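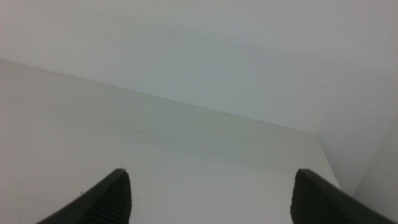
Looking after Grandad's war things at home

If you've got a shoebox of medals, a slouch hat on top of the wardrobe and a bundle of letters tied up with string, this page is for you! I've spent a good part of the last few years working through what came out of the family house at Larnarham, and I love this stuff. There were 471 letters alone (my great-uncle wrote home from everywhere he was posted, and then my great-aunt kept the replies too, bless her). Most of what follows I picked up the slow way, at the kitchen table, with a cuppa parked well over on the bench.

Medals

Leave the polish in the cupboard. Truly. Every rub takes a bit of the surface with it, and on silver medals the naming around the rim can be worn soft before you realise. A dry, very soft cloth will lift the dust, and after that hold them by the edges or wear cotton or nitrile gloves. If the ribbon is original, keep it, even if it's gone the colour of weak tea. Have a replica set mounted for wearing to the march and let the real ones stay home.

Avoid plastic sleeves that smell like a new shower curtain. Acid-free tissue and a small archival box, one compartment each, will do beautifully.

Never glue a medal to a backing board. I have spent a whole winter evening getting an old blob of craft glue off a felt panel and I would not wish it on anyone.

Uniforms

Check the pockets first! I found a tram ticket, two buttons and a folded mess bill in one tunic. Take a photo of everything where it was, then bag each item with a pencilled note.

Don't wash wool serge and don't send it to the dry cleaner without asking a textile conservator. Brush gently in the direction of the nap, or vacuum on the lowest setting through a bit of flyscreen with the edges bound in tape. Go slowly near badges and colour patches, where the stitching is often the first thing to give.

For storage, flat is best. Pad the folds and sleeves with tissue scrunched into sausages, and wrap the lot in a washed, undyed sheet, 100 per cent cotton. Mothballs make the whole house pong and can leave residue, so I use sticky moth traps in the cupboard and have a proper look in September when the weather warms up.
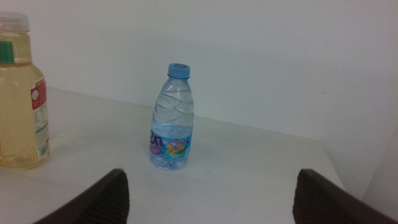

LETTERS, DIARIES AND PAY BOOKS

Clean dry hands, a clear table and a pencil. No biros anywhere near it! Slip off rusty pins and paper clips by sliding a sliver of stiff polyester film under each side, and ease the clip away from the paper instead of the paper away from the clip.

Unfold letters once, scan or photograph both sides, and store them flat. Envelopes go with their letters, because the postmarks and censor stamps tell you half the story. I number mine in soft pencil on the back corner. My cousin Yung-ching Cheng put me on to naming the scans by date first and writer second, so the whole run lines up by itself in the folder.

Sticky tape is the great villain. If it's already on there, leave it. If a page is torn, pop it in a polyester sleeve and it'll hold together perfectly well.

Diaries with tight spines shouldn't be squashed on a flatbed scanner. Rest them on two rolled towels, open only as far as they want to go, and shoot from above near a window. One 80-page field diary took me an afternoon and I enjoyed every minute.

If you find ammunition

Don't touch it, don't move it, and ring the police. That goes for the "empty" shell case that's been a doorstop for years, too.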